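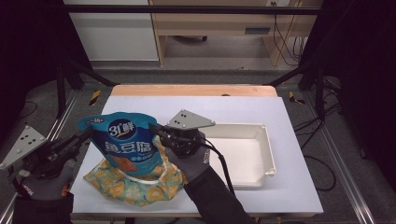
Fish tofu in a stand-up pouch, glossy film, blue with white and gold print.

Home Shop Sealers Trays & Bins Spare Parts Contact

Getmont Countertop Pouch Sealer

$122, in stock. Ships from the Pirneck warehouse. Cord, spare element and one strip of PTFE tape in the carton.

Hand-lever impulse sealer for small shops, market stalls, home kitchens that sell a bit on the side. Closes laminated snack pouches, plain poly bags, most coffee bags. Not for paper bags with no inner film, and not for glass-lid jars obviously (we got asked).

No warmup. Plug in, set the dial, press the lever, wait for the light to go out, hold a moment longer, lift. The hold is where people rush. Lift early and the seam pulls apart while the film is still soft.

Dial settings

Start low. Thin poly wants 2. Snack pouches with a foil layer usually want 5 or 6. Gusseted pouches are thicker at the sides where the film doubles up, so go up one notch from whatever worked on the flat ones. If the seam goes cloudy or wrinkles up, too much heat. If it peels like a sticker, too little.

Do a few scrap pieces before a batch. Keep the offcuts for this. Write the number on a bit of masking tape and stick it on the base, different film every time you reorder so the old number may be off.

Filling

Most bad seals are crumbs or oil in the seam, the machine gets the blame. Wide mouth funnel, fill below the zip, wipe the inside of the lip with a dry paper towel. Chili oil and anything fried are the worst for it. Powder sugar is bad too, it floats up. Tap the pouch down on the counter twice and let it settle before it goes anywhere near the jaw.

Press the air out by hand from the bottom up. This model does not pull a vacuum. If you need vacuum look at the Radau in the same section, bigger, louder, costs more.

Jolene Ruawai runs dried mango and nut mixes on one of these and did nearly 595 pouches ahead of a October market. Went through one strip of tape, no element. She rests it between stacks, and so should you. Base gets warm to the touch after a long run. Warm is ok, hot is not, give it ten minutes.

Whats in the carton

Sealer, cord attached
Spare heating element, flat wire type
PTFE tape strip, spare
Hex key for the end caps
Folded instruction sheet (the drawing of the fuse is printed upside down, sorry, new ones coming)

Changing the tape

Unplug it. Two screws at the back, slide the old tape out from under the clamp bars. Wipe the channel. New tape goes on flat with no folds, shiny or dull side makes no difference. Trim it after the bars are tight. Brown patches on the tape mean it is time, dont wait for a hole.

Element is the same job plus the two end springs. Hold the spring with pliers when you let it off or it ends up behind the fridge.

Trays
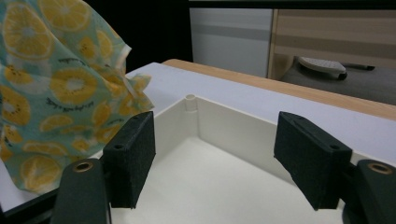
White plastic tray, open top, smooth walls and a flat floor.

Any open tray works for finished pouches, you want a flat bottom so they stand up by themselves and don't lean on a seam that is still cooling. Smooth walls wipe down quick. Trays are NOT included with the sealer. Our Pearce trays are sold in packs of 4, see Trays & Bins. They nest when empty. Lids separate.

One tray for filled and waiting, another for sealed, another for the ones you need to redo. Label them. Saves the argument at the end of the day.

Don't stack full trays of pouches on top of each other without lids, the bottom ones get creased along the top edge and customers pick around them.

Questions we get

Can it seal above a zip? Yes. Leave a finger width of flat film over the zip.

Can I reseal a bag I bought at the store and opened? Usually, if the lip is clean and it has a film inside. Cut the torn part straight first. It keeps things crisp but treat it as opened, go by what the packet says.

Does it print a date? No. Do the date first with a stamp or sticker, easier on a flat empty pouch.

Light stays on? Stop, unplug, it is the microswitch nine times out of ten. Part is on the Spare Parts page. Pao-chu Ho on the bench will do it for you if you mail the unit in, put a note in the box with your phone number please. We have units here with no name on them.

Returns

Within 4 weeks, clean. Really clean, no oil in the jaw. Elements and tape are not returnable once out of the bag.

Price last checked Sep 15, 2019. Bulk orders, use the Contact page and say which voltage.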